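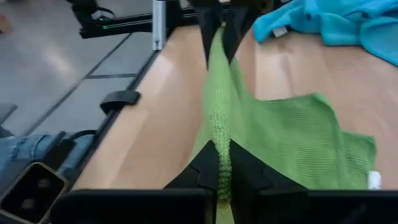
Green microfiber cloth held between two grippers.

Kanora Fan Expo — Exhibit Hall Opening Checklist
Hall B, walk-through before public entry
Date of walk: June 8, 2026
Status key: OK / FIX / HOLD

1. Entrances and queue lanes

Main doors open fully and latch back: OK
Barrier posts set, belts clipped: FIX
Comment: Two belts on the ticket holder side don't lock. Swap them from the spare rack by the coat check.
Queue lane clear of the fire door: OK
Step-free lane signed from the street: FIX
Comment: Sign is up but faces the parking lot. Turn it toward the bus stop.

2. Aisles and exits

Main aisles at full marked width: FIX
Comment: Novo has a banner stand past the tape on the corner of aisle 4. Told the booth staff. Check again before doors.
Exit signs lit: OK
Exit doors unlocked and free of boxes: HOLD
Comment: Pallet of print stock behind the east exit. Hall B does not open until it is gone.
Floor tape flat, no loose ends: OK

3. Booths

Number of booths on the floor plan: 216
Cables taped or under ramps: FIX
Comment: Hrynyshyn Comics has an extension cord running across the front of the table to reach the next booth's outlet. They need their own drop. Work order is in.
Shelving and grid walls steady when pushed: OK
Comment: The tall back wall at Plida moved a little. They added weights to the feet while we were there and it passed.
Table covers clear of the walkway: OK
No open flame, no fog machines: OK

4. Stage and panel room

Posted limit for panel room: 300
Chairs linked in rows: OK
Comment: Front row was moved forward for the costume contest. Still leaves room to walk, but don't add another row.
Stage steps have a handrail on both sides: FIX
Comment: Left rail is missing. Use the right side only until it arrives. People in big costumes will need a helper on the steps.
Edge of stage marked with white tape: OK
Speaker stands sandbagged: OK

5. Costume and prop check

Prop table staffed and lit: OK
Tags on hand: more than enough for the first day
Rule sheet posted at eye level: FIX
Comment: The posted copy is the one from last August. It still allows metal blades in a sheath. The new rule is no metal blades at all. Take it down.
Bin for refused props has a lid and lock: OK

6. Photo and signing area

Line for signings kept off the main aisle: OK
Backdrop frame tied at the top: OK
Light stands weighted: FIX
Comment: One stand has no bag. Spare bags are under the stage.

7. First aid and water

First aid room open, cot and chairs in place: OK
Water stations filled: OK
Comment: Cups are low, 40 left at the north station. Storage has a full case.
Quiet room door sign up: OK

Items marked FIX can be closed by the floor lead with initials and time. Items marked HOLD need a second walk. Turn the signed sheet in at the show office — don't leave it at the prop table.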